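Software Engineer, Perception and Motion Planning
Nedach, Hisley site
Full time, permanent

The suturing group at Nedach writes the software that guides two instruments through a row of stitches on tissue. You would join a team of nine and work mainly on thread tracking and on the planner that decides where each instrument goes next.

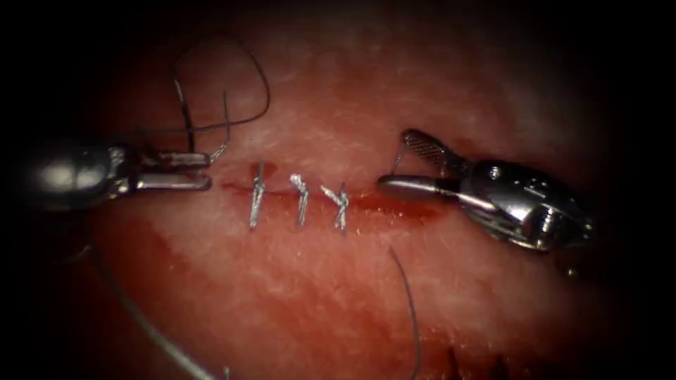 What you will do

Maintain the thread tracker, which has to cope with loops, crossings and loose strands lying close to the cut.
Extend the two-arm planner, Arkau, written in C++ with Python bindings.
Improve our replay tool, so that a logged run can be stepped through beside the planner's output.

Glare is the hardest part of the perception work at present. A pale thread over a bright patch of tissue is easily lost, and the planner then has to hold or work from its last good estimate.

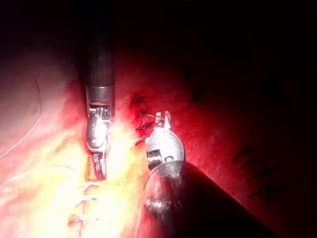

We have 108 labelled runs for testing changes, and you would help to decide what we record next.

What we need

Good modern C++ and working Python. Experience with camera calibration, tracking or motion planning. A medical background is not required.

How to apply

Send a CV and a short covering letter to the Hisley office, quoting reference 213. Applications close on 31 October 2018.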